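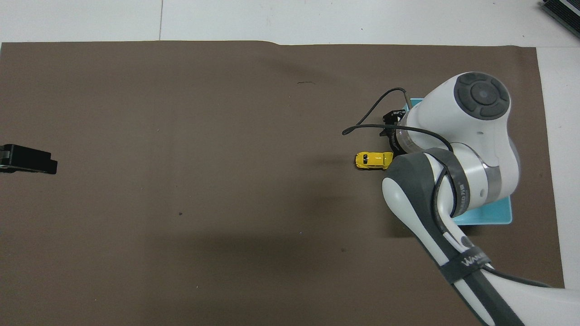 3. Visual grading of creases and its limits

3.1 What the grade is supposed to measure

Most buyers of sheet goods, whether paper, film or cloth, still grade creasing by eye. A sheet is laid flat, a rater looks at it under a lamp, and a number goes on a form. The number then travels a long way. It appears in supply contracts, in returned-goods disputes and in a good many published studies, including two of our own earlier ones, as if it were a property of the sheet in the same way that weight or thickness is.

We doubt that it is. The usual defense, put most fully by Friesen in his account of the Brestow grading trials, is that trained raters agree with one another well enough for the number to be useful. Agreement between raters is a weak test. Raters trained in the same room from the same set of reference sheets will agree on many things, including on mistakes. If the reference sheets are all light in color and all lit from the left, what the training produces is a shared habit of looking at light sheets lit from the left.

The Heltholm scale, which most of the work cited in Section 2 relies on, has this problem built in. Its reference set was made from bleached stock. The instructions say that the scale "may be applied to colored sheets with care," and nothing further is said about what the care should consist of. We wrote to ask whether a colored reference set had ever been prepared and were told that one had been discussed.

3.2 Dark sheets

A crease is seen by its shadow and by the strip of brighter surface next to the shadow. On a pale sheet the shadow does most of the work. On a dark sheet it has much less room to differ from what surrounds it, and the rater falls back on the bright strip, which depends heavily on how glossy the surface is and where the lamp stands. Two sheets with the same folds can therefore look quite different, and two sheets with different folds can look alike.

The difficulty is easy to appreciate from Figure 2, in which a dark brown sheet lies over most of a white tabletop. There are faint creases in it, but there is also soft shading that could be mistaken for shallow waviness, and there are a few tiny dark specks that a hurried rater might or might not count against the sheet. The upper edge is slightly uneven and has a small step or fold near its middle. Does an edge feature of this kind belong in a surface grade? The Heltholm instructions do not say. Yalçınkaya's revision tells raters to ignore anything "close to the edge" without giving a distance.

Türkmen has argued that such cases are rare and that the middle grades absorb them. This strikes us as the wrong way to take comfort. If the middle grades absorb every sheet the raters are unsure of, then the middle grades hold a mixture of moderately creased sheets and sheets whose creasing could not be judged, and any average taken over them means very little.

3.3 The repeat-rating check

To see how much of this matters in practice, we asked 60 raters to grade the same stack of sheets in two sessions. All of them had completed the standard training. The order of the stack was changed between sessions, and the raters were told only that they would be grading sheets again. Ilgın Özkan ran both sessions and was the only one of us who knew the order.

We had planned to report a single figure for consistency, as is customary, and decided against it. A single figure is dominated by the easy sheets. A badly crumpled sheet gets the worst grade from almost anyone, and a sheet fresh from the roll gets the best, so a stack with plenty of both will produce a flattering result whatever happens in between. Several of the strongest consistency claims in the literature come from stacks of this sort. The Flovance comparison does not describe its stack at all, and we were unable to obtain a description from its authors.

What we can say is that raters changed their minds far more often about dark sheets than about light ones, and that they did so in both directions. There was no general drift toward leniency or harshness of the kind that could be corrected afterward. Raters who were very steady on light sheets were no steadier than the rest on dark ones. Experience made little visible difference, though our raters were a fairly uniform group in this respect and we would not lean on that result.

Three raters left written comments complaining about the lamp. We had set it according to the instructions.

3.4 Objections

Oral, reading an earlier version of this section, objected that we are asking too much of a cheap method. Visual grading was never meant to separate neighboring grades reliably; it was meant to catch bad sheets before they reached a customer. We accept this as a description of how the method began. It is hard to square with how the grades are now used. A contract that sets a price by grade assumes that neighboring grades can be told apart, and so does a paper that reports a mean grade to one decimal place.

A second objection is that instruments would settle the matter. Perhaps they would, but the instruments currently on sale are mostly calibrated against rater scores, and a device tuned to reproduce the raters' judgments will reproduce their trouble with dark sheets as well. Ye has described a profile method that measures fold height directly and owes nothing to rater scores. It looks promising on stiff sheets. On limp ones the act of laying the sheet down changes the folds, and we have not seen evidence that the readings survive a second laying.

Until something better is available, we suggest that grades for dark and light sheets be reported separately, that edge features be recorded in their own column, and that raters be given the option of writing "cannot judge." The last of these was resisted by every laboratory we spoke to, on the grounds that raters would use it too much. How much they would use it is something we would very much like to know, and the trial described in Section 4 was set up with that in mind.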